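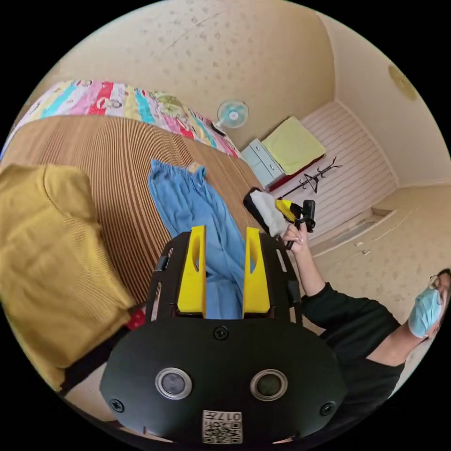 Start with the trousers, Ionuț Costache used to tell every new class, and if you can fold a pair of trousers so that it stays folded, you can fold nearly anything else in the house. He taught home skills evening courses in Trarberg for many years, and his students remember him saying it every April when the new group came in with their coats still on. Some of them thought he was joking. Most of them still fold their trousers his way.

Chapter 7
Folding on the Bed

We have spent the last few chapters at the sink, the washing line and the ironing board, and you may be glad to hear that in this one you can stay in the bedroom. Very few homes have a proper folding table, and very few need one. A bed is wide, it is at a reasonable height for most of us, and it is usually just a step or two from the closet or the chest where the clothes are going anyway. Light blue trousers laid out at full length on a striped mat, waistband at the far end, are as good a beginning as any to the work of this chapter.

A word about the surface first. A bare mattress or a thick, soft comforter gives under your hands, and the cloth sinks with it, so that every crease you try to press flat comes straight back up. A woven mat spread over the bed is a great help. It gives you something firmer to smooth against, and it keeps the clean laundry off the bedding (and the bedding's lint off the laundry, which you will appreciate if you own anything dark). A striped mat has one more use that my own grandmother was very fond of: you can line up a seam with a stripe and see right away if a leg has wandered off. If you don't own a mat, a tablecloth or a heavy cotton sheet pulled tight will do nicely.

Then there is the question of the quilt. Please don't try to fold clothes around it! Gather it up, push it to the far end against the wall, and come back to it when the small things are put away. We will get to quilts in the second half of the chapter, and I promise they are much less trouble than people say. Cushions can sit off to the side for the time being, or go on a chair if you have one free.

Now for the trousers themselves. Hold them by the waistband and give them one good shake. Close the button and the zipper, check the pockets, and lay one leg over the other so that the inside seams meet. Smooth from the waistband down toward the hems with the flat of your hand, slowly, and don't worry if it takes you two or three passes. The seat will stick out in a little triangle at the back - tuck that in so you have one long, straight edge. From there you can fold in half for a hanger or in 3 for a drawer. Work with one pair at a time, even when the pile is tall and supper is waiting.

If the room is warm and the air is damp, as it so often is at the end of summer, let a fan run while you work. Clothes that feel dry on the line can still hold a bit of moisture along the waistband and in the pocket linings, where the cloth is doubled. Leave those pieces open on the mat a while longer before folding them. A drawer full of slightly damp trousers will let you know about it within the week, and we covered what to do about that smell in Chapter 6.

What you will learn in this chapter

How to set up a bed or other soft surface for folding
How to fold trousers, skirts and shorts for drawers and for hangers
How to fold and store quilts, mats and cushion covers
How to plan the order of work when several people share one room

Words to know

Inseam: the seam that runs along the inside of the leg.
Rise: the part of the trousers between the crotch and the top of the waistband.
File fold: a fold made small and firm enough to stand upright in a drawer.

Before you begin

Pick out one pair of trousers that you wear often and fold them the way you always have. Put them in the drawer and leave them overnight. In the morning, take them out and look at where the creases have fallen, then write down what you notice in your notebook. Keep the page handy - you will need it for the practice work on page 378.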